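4.2 Rules for accepting a simulated trial

Before the trials started, the partners in Brarnton and Riihimäki agreed on one written set of rules, which we call the Tastmont rules.

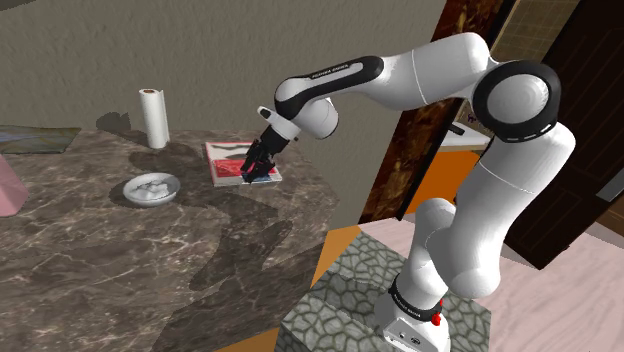 The first rule is that the success condition must be fixed before any policy is run, and it must not be changed after the results are seen. The second rule concerns contact. A trial in which the arm touches the countertop with more force than the limit is counted as a failure, even when the object is later grasped correctly.

Figure 3. Simulated kitchen, with the gripper just over a flat book or magazine on the countertop.

We ran 714 trials under these rules. Of them, 670 were accepted for analysis. The other 44 were removed for one cause only — the physics solver reported an unstable state — and their logs are kept together with the rest.

Textures and lighting were changed between trials, but the mounting of the arm stayed the same. We recommend that other groups report such settings in full. In the earlier Plallow study this was not done, and 117 of its trials could not be repeated by us.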